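The Breakfast Corner, Stutine Street

Welcome to the breakfast corner gallery! Plenty of you asked for more of the kitchen after the pantry page went up in June, and I'm so pleased, as this is my favourite part of the whole house. It's a small kitchen and the corner is a small bit of it, but it gets the morning sun until 9 and it has everything we need between bed and the bus.

The idea was colour. The old kitchen was beige from floor to ceiling (beige tiles, beige blinds, even the power points had gone beige) and I wanted to walk in half asleep and see something cheerful. We kept the big things plain and let the little things do the work. Dark green and teal won in the end, with cream here and there so it doesn't get gloomy. There was a mustard phase as well. We don't miss it.

The table

White top, and I'd choose white again tomorrow. Crumbs show up straight away, so they get wiped up straight away, and anything with a bit of colour looks fantastic on it. It came from the clearance end of the Putine showroom with a scratch underneath that you'd have to lie on the floor to find. It's 700 mm deep, so two people can sit with plates and a newspaper and still have room for the toast things at the wall end.

Jam goes on the left, butter goes in the middle, and the Vegemite lives wherever the last person left it.

The paint

The wall behind is a soft off-white from the Minier card, two coats. I brought home 26 sample chips and stuck them all up with masking tape, and for a fortnight we ate breakfast in front of what looked like a very pale quilt. The one we picked goes a bit peachy first thing and then settles down by lunch. It's lovely next to the greens. If you're painting a north-facing kitchen, look at your chips at the time of day you use the room - ours looked completely different at 7 am and I nearly went with one that turned grey.

The bread

We're a white sandwich loaf household on weekdays and something crustier on the weekend. I do bake on a Thursday night when I'm organised, in the big tin, and a home loaf makes gorgeous toast on its second day. Cut it a touch thinner than you think. I keep half of it sliced in the freezer, with baking paper between the slices so they come apart without a butter knife and bad language.

The toaster

And now the star of the corner! I was after a green toaster for ages and everything I found was either mint or a sort of army olive. Then I came across the Sayce on the bottom shelf of the homewares shop in Stutine, the last one they had, and carried it around the shop like a baby while I pretended to think about tea towels.

It's a two-slot, so it doesn't hog the table, and the shape is nice and boxy with the corners rounded off. I love how the light sits along the front edge. The top plate is brushed stainless and comes up beautifully with a damp cloth (unplugged and cold, please, every time). Crumbs get turned out over the sink on the weekend.

My favourite detail is the lever plate, which is cream with a little step in it, and goes with the milk jug as if we'd planned it. We hadn't planned it at all!

Dark teal, a steel top and one slice in the right-hand slot. The left-hand slot is empty, and there's always a second slice.
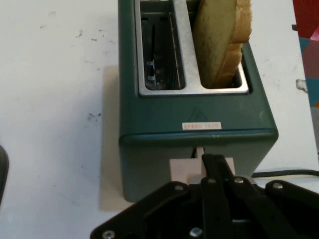 Coming up next

The laundry gallery is on its way, once I've finished the shelf over the tub. It's 300 mm deep and I've cut it twice. If you've got a colourful toaster of your own, or you know where a person might find a kettle in the same dark teal, leave a note in the guestbook - I'd love to hear about it.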